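4. Montagem da caixa dobrável Kenau

Última atualização: 23 de dezembro de 2025

Este capítulo explica como montar a caixa Kenau, fornecida plana pela Akbulut em maços de 30 unidades. Leia todos os passos antes de começar a primeira caixa.

4.1 Preparar a superfície

1. Limpe a mesa com um pano seco. A superfície deve ser lisa e clara, para se verem bem os recortes do cartão.

2. Retire uma só peça do maço e coloque-a no centro da mesa. Não puxe pelas abas.

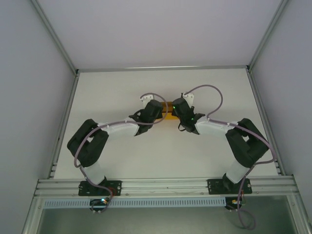 3. Verifique se os vincos estão bem marcados. Se um vinco está fraco, passe nele a espátula Floslow duas vezes, sem fazer muita força.

Nota: guarde o resto do maço deitado e com um peso leve em cima. O cartão que fica de pé ganha curva e depois a caixa não fecha direito.

4.2 Dobrar os painéis

4. Dobre cada vinco uma vez para dentro e volte a abrir. Faça isto com calma, o cartão precisa de se habituar à dobra.

5. Segure a peça pelos dois lados ao mesmo tempo. Com uma só mão a peça roda e o vinco sai torto.

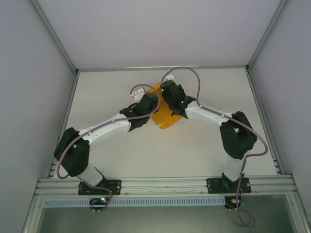

6. Deite a base na mesa e levante o painel de trás. Depois levante o painel lateral até formar o canto.

Cuidado: não force o canto. Se ele resiste, abra o painel e verifique o vinco de novo. Um canto rasgado não se pode reparar com cola.

7. Deixe a aba larga da frente deitada até os dois cantos de trás estarem firmes.
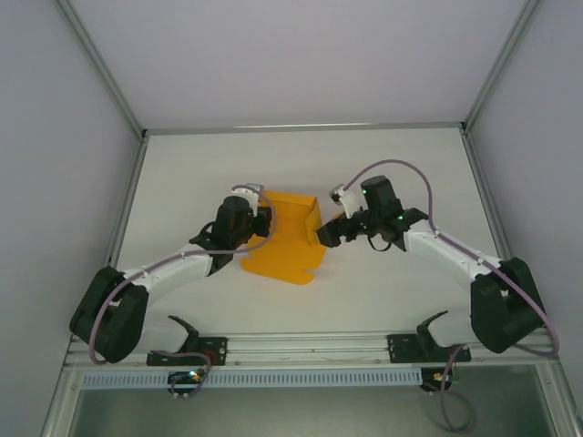
Figura 17. Caixa parcialmente dobrada, com um canto formado e a aba da frente deitada.

8. Levante os painéis que faltam e feche a aba da frente por último.

Nota: a caixa pronta suporta no máximo 200 gramas. Para artigos mais pesados, use o modelo Skesia, descrito no capítulo seguinte.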